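Weniger Beispiele, bessere Beispiele

Bei Westinine gilt eine Aufnahmereihe als fertig, wenn 1000 Durchgänge vorliegen. Ich halte die Zahl für falsch gewählt. Wer stets denselben Griff vorführt, bringt dem System genau diesen bei -- und wenig sonst.

Drahtringe an einer Metallplatte verhaken sich und pendeln.
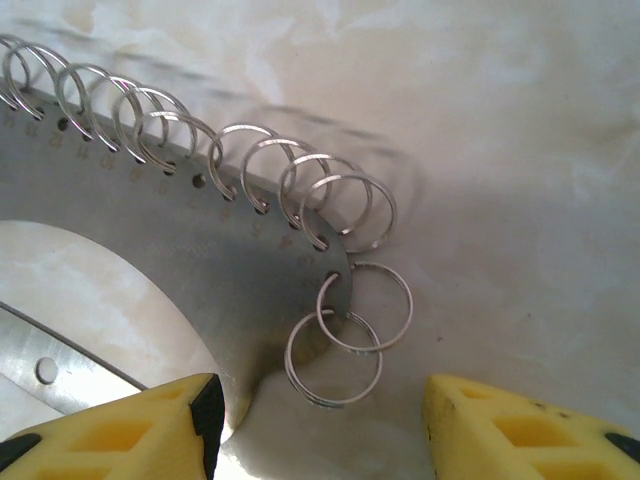
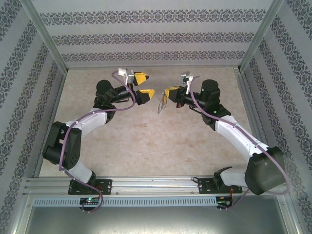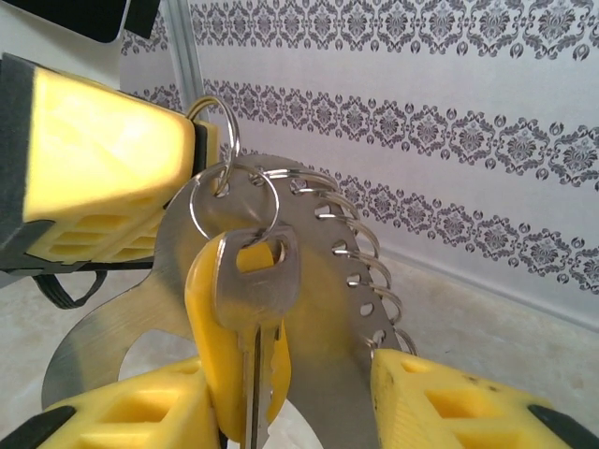
Mererid Powell will misslungene Versuche löschen. Ich würde sie behalten und kennzeichnen. Lieber 129 verschiedene Ausgangslagen als fast 1000 gleiche.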